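Microwave Care and Placement: Notes for the Home Kitchen

Kitchen and Workshop Tips, Porbridge Household Pages
Compiled by Orysia Demchenko. Last revised 04/02/2026.

Most complaints about uneven heating come down to a handful of things: a turntable off its drive, food piled in the wrong shape, a dirty interior, or a unit with no room to get rid of its own heat. These notes cover each one, with some material on built-in installations added at the request of readers who are refitting older kitchens.

Clearance and ventilation

Check the installation sheet before measuring anything else. Countertop models usually draw air in at one side or underneath and push it out at the back or the top. A countertop model placed in a cabinet opening needs either a trim kit made for it or enough free space to match the figures in the manual. If the manual says the model is not to be enclosed, no amount of drilled holes in the back panel makes it suitable.

Signs of poor airflow include a fan that keeps running long after the cycle ends, a cabinet shelf that is hot to the touch, and a unit that shuts itself off partway through a long cycle. Pull the plug, let it cool, and vacuum the vent slots with a brush attachment. Grease and lint collect there, more so when the unit sits next to a range.

Leave the outlet where it can be reached. A common arrangement is to put it in the neighboring cabinet and pass the cord through a hole with a smooth grommet. Do not use an extension cord.
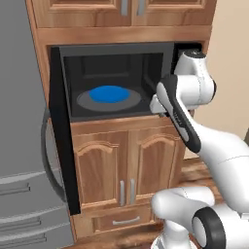 Door swing should be worked out on paper before the opening is built. Nearly all household models hinge on the left, so the landing space for hot dishes belongs on the right or directly below. Allow for the full arc of the door, including the handle. An adjacent drawer front or a refrigerator handle that stands out an inch too far will stop the door short, and the hinge takes the load every time.

Height matters as well. The floor of the oven should be no higher than the shoulder of the shortest person who uses it. Hryhorii Chornovol, who fits cabinets for Trevholm, sets his below that again in any house with children old enough to heat their own soup, and screws a pull-out board underneath.

Turntable and roller ring

The glass tray rides on a roller ring and is turned by a small coupler in the center of the floor. If it clicks, sticks, or turns in jerks, work through the following in order.

1. Lift out the tray and the ring. Wash both in warm water with dish soap. Dry them completely.
2. Wipe the track on the oven floor. Sugar from a boiled-over drink sets hard and will hold a roller in place; soften it with a damp cloth left on for 20 minutes.
3. Check that each roller spins freely. Hair and thread wrap around the pins.
4. Set the ring back, then seat the tray so the lugs under it engage the coupler. Turn it gently by hand to feel that it has dropped in.
5. If it still sticks, look at the coupler. A rounded or cracked one is replaced as a part, and the model number is on the plate inside the door or on the back.

Never put a cold tray under hot water, or a hot tray under cold.

Cookware has to clear the walls at every point of the turn. Square dishes are the usual offenders. Place the dish, then give the tray one full turn by hand before closing the door.

Softening and steaming vegetables

A microwave does well with small amounts of vegetables and poorly with large ones. Moisture, cut size, and layout decide the result. Pieces of equal size laid in a ring cook more evenly than a heap, with thicker ends pointing outward.

Peppers take very little added water. For stuffing, cut off the tops, take out the seeds and ribs, stand the shells cut side down in a covered dish with a spoonful of water, and cook in short bursts until the walls bend under light pressure. Whole peppers should be pierced in several places first. Steam trapped in a closed skin has to go somewhere.

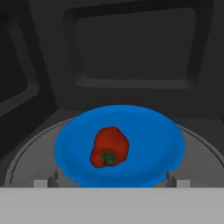 A red bell pepper on a blue plate, set on the turntable.

Use dishes marked as microwave safe. Where there is no mark, run this check: set the empty dish on the turntable beside a glass measuring cup holding 8 ounces of water and heat on high for one minute. The water should be warm and the dish cool. A dish that heats up more than the water is absorbing energy and should be kept for serving. Do not test anything with a metallic rim or painted gold line.

Plastic plates are the weak point in most kitchens. Some will stand reheating but not hot fat or sugar, both of which go well above the temperature of boiling water. Scratched or cloudy plastic should be retired from oven use altogether.

Standing time is part of cooking time. Heat keeps moving toward the center after the power stops, so stop while the food is a little short of done, leave the cover on, and wait two minutes for a single portion or five for a full dish. Lift covers from the far side so the steam leaves away from the hand.

Cleaning the interior

Weekly: fill a heatproof bowl with 400 milliliters of water, add a sliced lemon or two spoonfuls of white vinegar, and place a wooden spoon in it to keep the water from overheating. Run on high for three minutes. Leave the door shut for five more. Wipe the ceiling first, then the walls, then the floor.

Monthly: clean the door seal and the face it closes against. Food on this surface can keep the door from seating. Use a soft cloth and mild soap. Scouring pads and oven cleaner take off the paint, and bare metal inside the cavity will rust and may arc.

The small cover on the side wall, often a tan or gray sheet, protects the opening where the energy enters. It is wiped and left in place. If it is burned through, stop using the oven until a new one is fitted. 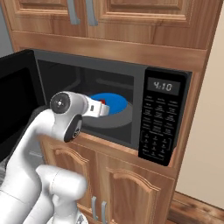

Odors that survive the lemon bowl are usually in the vent path. A saucer of baking soda left inside overnight helps with fish and burned popcorn. Take it out before running the oven.

Power settings

Most models do not lower their output at reduced power. They switch full power on and off, and a setting of 30 percent means the oven heats for that share of the time. Defrosting depends on this, with the off periods letting heat spread. Inverter models do reduce output and give a steadier result with eggs, butter, and chocolate.

Package times assume a given wattage. If yours is lower, add time in short steps and check the center of the food with a thermometer.

Reader notes

Ustyna Lytvynenko asks whether the inside of a cabinet opening should be sealed. Yes, on bare wood: two thin coats of water-based varnish, fully cured before the unit goes in. Steam from the door condenses on the rail above it, and an unsealed edge lifts there first.

Stepan Didenko reports a hum from a built-in unit that went away when he put felt pads between the trim frame and the cabinet. Pads are fine at the trim. Keep them clear of the vents.

Oksana Ostapchuk wants to know if an interior light can be changed at home. On some models the bulb sits behind a screwed panel that can be reached from outside. On many others the outer case has to come off, and that is a job for a repair shop. The capacitor inside can hold a dangerous charge after the plug is pulled.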